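Review: beige "Rabbit" serving tray, large

Four stars out of five

I bought two of these trays in January from Loller, a small housewares shop that sells mostly through its own site. They had them listed under trays and table linens for 1,095 each before shipping. A month later the price was 1,239, so I'm glad I didn't wait. I have used one almost every day since and kept the other as a spare, which is now at my sister's.

I wanted something to carry a one-person meal from the kitchen counter to the table in one trip. My old tray was a metal one from Esidon with handles. It was fine, but it rattled, and the handles got in the way on the shelf.

Size and shape

It is a rectangle with rounded corners and it is big. A dinner plate, a small bowl and a cup fit with room left over. I can also get a folded napkin and a phone on there. If you have a small table, measure first. On ours it takes up much of the near half when it's set down the long way, and there is not a lot of space left for anyone else's things.

There is a low raised lip all the way around. It is high enough to stop a spoon from sliding off. It will hold a small spill of tea but I would not trust it with a full glass of water. There are no handles. You pick it up by the edge, and because the edge is low you have to get your fingertips under it. On a flat table I slide it out a little past the side and lift from there. Took me a few days to get used to that.

The printing

The tray is beige plastic with "Rabbit" in dark script along the top and a sitting rabbit down in the opposite corner. There is also a little speech bubble that says "hi~". I am 58 and did not buy it for the rabbit. My granddaughter likes it a lot. The writing and the bubble have held up to daily wiping and I haven't seen any flaking.

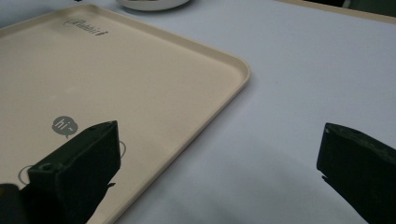 Cleaning

I wash it by hand with dish soap and a soft sponge. Most things come off right away. Tomato sauce should be rinsed the same day. The surface is matte, so it doesn't show every fingerprint, but it does show specks and smudges when the light comes in low from the window. A damp cloth takes care of the ones I've had so far. Don't use the rough side of the sponge. I did that once on the spare and left a dull patch the size of a coin.

It doesn't fit in our dishwasher, a Bundgaard, unless I take out half the lower rack. I don't know how it would do in there and I'm not going to find out.

Daily use

Lunch at our house is usually rice or soup in a small bowl, with a plate underneath to catch drips, a ceramic spoon and a pair of chopsticks. All of that goes on the tray, gets carried over, and then I either eat off the tray or move the plate to the back and use the tray for whatever comes next. It works well for peeling oranges or sorting pills for the week.

One thing I did not expect is how much quieter it is than the metal one. Bowls still slide on it if you tip it. A thin cloth fixes that. Felicidad Mangubat, who reviewed the same tray on the Loller page, uses a piece of shelf liner and I may try that. 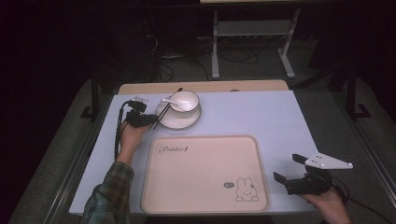
The large tray in front of a plate with a small bowl, spoon and chopsticks.

Compared with the Brumik tray

Before ordering I borrowed a Brumik tray from my neighbor Dagný Steinarsdóttir for a weekend. It has a deeper rim and cut-out handles, and it is easier to carry up stairs. It is also narrower, and my plate sat partly on the rim, so it rocked. If you carry food between floors, get the Brumik. For kitchen to table I prefer this one.

What I'd change

A slightly higher lip, and a rubber strip on the underside. Ours slides on a smooth tabletop if someone bumps it. I took one star off for that and for the missing handles.

Shipping was fine. Both came in one flat box with paper between them and no scratches. There was a sticker on the back of each that needed warm water and some rubbing to get off.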